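Is it worth recording more demos of a two-arm phone lift, or am I feeding a bad habit?

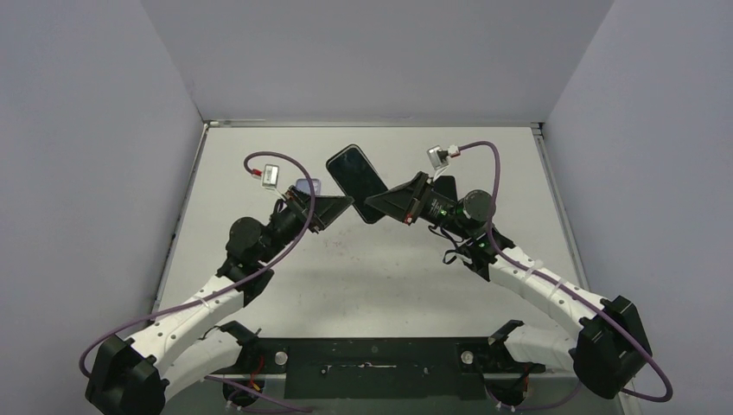 Posted by Babar Jadoon, February 2026

I've been collecting teleoperated examples on a small two-arm setup for a handover task: pinch a phone between the two grippers, lift it, tilt it, set it back down. I have 106 episodes so far. The trained policy does fine on replays of positions I've already covered and falls apart when the phone starts a thumb's width to one side. One arm gets there early, shoves, and the other closes on air.

The guy who sold us on this approach says the fix is more data and keeps mentioning 4000 episodes like it's a magic number. I don't buy it. I can do maybe 14 good ones before my hands get sloppy, and after that I'm recording my own mistakes. Walls are plain, table is plain, lighting doesn't change. Same phone every time. Does anybody have actual experience where going from a hundred or so to thousands fixed a timing problem between two arms? Or is the number just what people say when they don't know?

Also, do I keep the sloppy ones or throw them out? I've read both.

Paraskevi Politis

I'd be suspicious of the 4000 too. Ask him what was in them. If you record 4000 lifts from the same starting spot you'll have a very confident policy for that spot.

What you describe sounds like a coverage problem first. Before you record anything else, plot where the phone was at the start of each of your 106. When I did this for a box-lifting task I had sworn I was moving the box around. I wasn't. Nearly all of my starts sat in a patch the size of a coaster. I taped a grid down, worked through the squares in shuffled order, and a fairly small second batch did more than the whole first one had.

The early-arm thing is separate. Look at your own demos frame by frame. If your left hand tends to arrive first and wait, the policy has learned that waiting is part of the job but has no idea what it's waiting for. Pick one rule (both fingers stop just short, then close together) and stick with it in every episode. Mixed styles hurt me more than low counts ever did.

On sloppy ones: a miss where you back off, line up again and finish is worth keeping. A miss where the phone drops and you stop the recording, bin it. And quit when you're tired. Ideck has a replay viewer that lets you tag episodes afterward, but a spreadsheet works just as well and you'll know what's in it.

One more thing, check that both arms log on the same clock. I'd do that today. If one side lags the other in the files, no amount of recording will help you.

Tahira Minhas

More data always helps. We have 2589 episodes on ours and it works great. Just keep going.

Babar Durrani

Works great at what, though? Tahira, did you hold out any start positions you never trained on? Everyone posts a total and hardly anyone posts a test.

To the original poster, I mostly agree with Paraskevi, except I wouldn't touch the count at all until you've run a proper check. Mark a few spots, never record there, run the policy on each one several times and write down what happened, including the ugly runs. Add a batch, test again on the same spots. If the score doesn't move, stop recording and go look at the clocks or the camera view. I'd also try a second phone in a different color before I believed any result from a table that plain.

I spent most of last September adding episodes to a task that had a loose wrist screw.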